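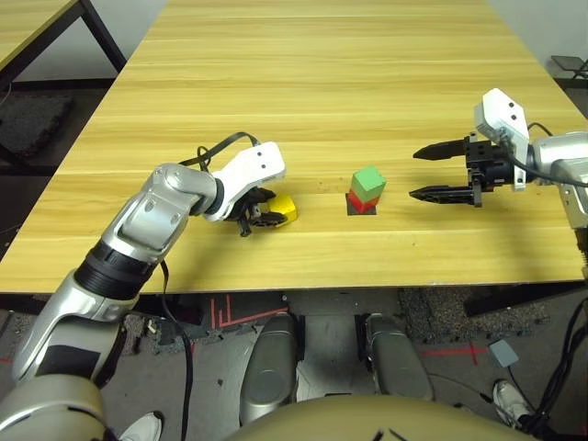
Stacking is the first construction task set in this unit, and it is used to introduce three terms that recur through to the final assessment: base, offset and overhang. The base is whatever carries the load of the stack. The offset is the horizontal distance between the centre of one block and the centre of the block beneath it. The overhang is the portion of a block that has nothing under it. A green cube set slightly askew on a red one, with the red block resting on a dark grey square, shows an offset combined with a small rotation, and students should be able to describe the two separately. Rotation alone leaves the centre of the upper block where it was. Offset moves it.

Working rule

For two uniform cubes of the same size, the upper cube remains supported as long as its centre lies over the top face of the lower cube. If the edge of each cube is 40 mm, the limiting offset along one side is therefore 20 mm. In practice a stack will fail before the limit is reached, as edges are rounded and surfaces are seldom level. Students are expected to state the theoretical limit and their measured limit in the same table, and to comment on the difference.

When a third block is added, the rule is applied from the top down. Consider the top block on its own, then the top two as a single body, and so on to the base. A common error in past submissions was to check each pair in isolation — a stack may satisfy the rule at every joint taken singly and still topple as a whole.

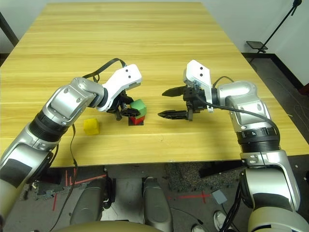
Figure 2. Green cube on red cube over a dark base block, with a yellow cube standing apart.

Loose blocks should be kept clear of the stack while measurements are taken. Colour has no bearing on the calculation but is to be used in all written records, listed from the base upward, so that a marker can reconstruct the arrangement without a drawing.

Preparation for the tutorial

Read the Gremonetti notes on centre of mass, omitting the section on curved solids. Complete the Cukora worksheet in pencil and bring it with you. Sketches should be drawn at a scale of 100 per cent, in side view, with the centre of each block marked by a small cross.

The practical component is held in Room 227. Enquiries about the worksheet or about alternative arrangements should be directed to the unit coordinator, Eliécer Cuadros, before the April submission date. Late worksheets will be accepted only with an approved extension form.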